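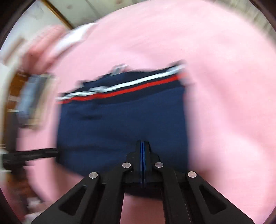
**FOR IMMEDIATE RELEASE**

**January 7, 2018**

# Bitasness Opens Its Winter Clothing Swap at the Old Morris Shop, and Yes, We're Taking Pajamas

MORRIS - I've been folding clothes for most of the past week, so forgive me if this reads like it was typed by somebody with lint in her hair. We're opening the doors on the Bitasness winter swap this month, and I wanted to write the announcement myself this time. Our last one was so stiff that my own sister asked if we'd been bought out!

If you're new to us, Bitasness is a small clothing exchange. You bring in what you don't wear, we sort it, and you go home with something you will. There's no money at the table. You get one token per piece, and a token is good for any piece in the room, whether it's a plain T-shirt or a winter coat. (People ask me every season if coats cost more. They don't.)

We collected through December and ended up with 400 pieces on the shelves, which is more than we've ever opened with. Of those, 118 are kids' clothes, and 97 are coats, jackets and heavy sweaters. The rest is the usual happy jumble of jeans, work shirts, scarves, robes and a shocking amount of fleece. I had no idea this town owned so much fleece.

## What's different this winter

The big change is the sorting. We used to go by size and nothing else, and you'd have to dig through a stack of brown cardigans to find the one cheerful thing at the bottom. Now we sort by type first, then size, then color. Navy has its own shelf. So does pink, and the pink shelf is already spilling over onto the one next to it, so if pink is your thing, come early and bring a big bag.

The other change is how we fold. We've switched to bundles for anything that's meant to be worn together. The bigger, softer piece gets laid out flat, the smaller one goes in the middle, and the sides come up and over. It takes a little longer, and my first dozen looked like laundry that had lost a fight, but the sets stay together on the shelf. Last winter I spent an entire evening hunting for one pair of bottoms that matched a top, and I'm not doing that again.

We leave a gap at the front of each bundle so you can see what's inside. Trim, stripes, a zipper, whatever tells you what you're getting. Please look through the gap before you pull the whole thing apart - and if you do pull it apart, just leave it on the folding table and one of us will get to it.

The shelves and the long folding table came from Vetura, the store fixtures shop two doors down, who let us have them for the whole season. Jevico is handling the wash this year for anything that comes in needing one, and I can't tell you what a relief that is. My home machine is finally getting a rest.

## What to bring

Clean clothes in any size, baby through adult. Check the pockets first! We found 19 single gloves in coat pockets this season, plus a house key that is still in a dish by the register.

A missing button is fine and so is a wrinkled trim or a bit of pilling. A stuck zipper is fine too, but pin a note on it so we know. We can't take underwear, swimwear or anything with a strong smell, and we're full up on neckties for now.

Pajamas are welcome this time. We said no to them last year and heard about it for months, so you win.

You can bring up to ten pieces per visit. If you've got nothing to trade, come in anyway. There's a jar of spare tokens at the front, and you can take three without asking or explaining.

## The details

The swap runs through the end of the month at the old Morris shop, ground floor, entrance from the parking lot side. We're open afternoons and early evenings, and the hours are taped to the door. Drop-offs go to the left as you walk in, tokens are on the right. Strollers fit through the main aisle, and there's a curtain and a mirror in the back corner for trying things on.

Reporters and photographers are welcome any time we're open. I'm happy to talk folding for as long as anybody can stand it, though mornings are better since that's when I'm in there restocking.

**Press contact:** Bitasness front desk, at the old Morris shop. Leave a note in the box by the door and we'll call you back.

\###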